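Descaling, hard water and a test strip

Posted August 5, 2018

The water in our area comes off chalk. The supplier gives the hardness as a single yearly figure, and I wanted something more useful than that, so I have been testing the kitchen tap every Sunday morning since March with drop kits and strips.

The drop kit is the better of the two. You fill the tube to the line, add reagent one drop at a time and stop when the colour goes from red to blue. Each drop stands for a fixed amount of hardness. My readings have stayed close to 300 mg/l as calcium carbonate, with one low result after the mains work in the next road. I have left that one in the log but not in the average. The strips (Pondness, the cheap ones) read in wide bands and put everything in the top band, so they tell me very little.

On to the kettle. Scale forms when heating drives off carbon dioxide and the dissolved bicarbonate comes out as carbonate. Most of it settles on the element plate. I weighed the kettle dry before and after descaling, using citric acid at 2 tablespoons to a full kettle, warmed to about 70 degrees and left for half an hour. I don't boil it. Citric acid kept too hot for too long can leave calcium citrate behind, and that is harder to shift than the scale was.

Vinegar also works. It is slower, and the smell lasts through several rinses.

The jug filter was the other test. A new Trudaveo cartridge took the reading down by more than half in the first week. By week four there was little difference between filtered and unfiltered, well short of the life printed on the box. I expect the box assumes softer water. Tea made with the filtered water had no film on top while the cartridge was fresh, and the film came back as the readings rose.

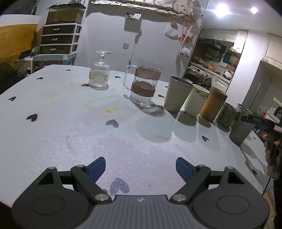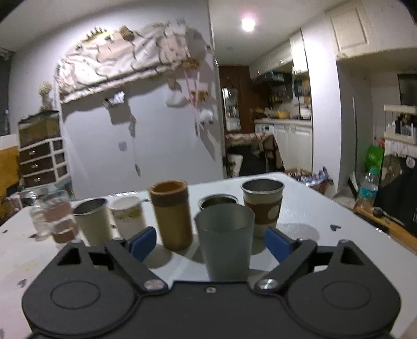
Hongmei Qiu writes that the film depends on the tea as much as on the water, and that a squeeze of lemon clears it at any hardness she has tried. She also asks whether I stir the sample between drops. I swirl it after each one. She has been getting readings a drop or two higher without swirling, and puts it down to the colour changing late.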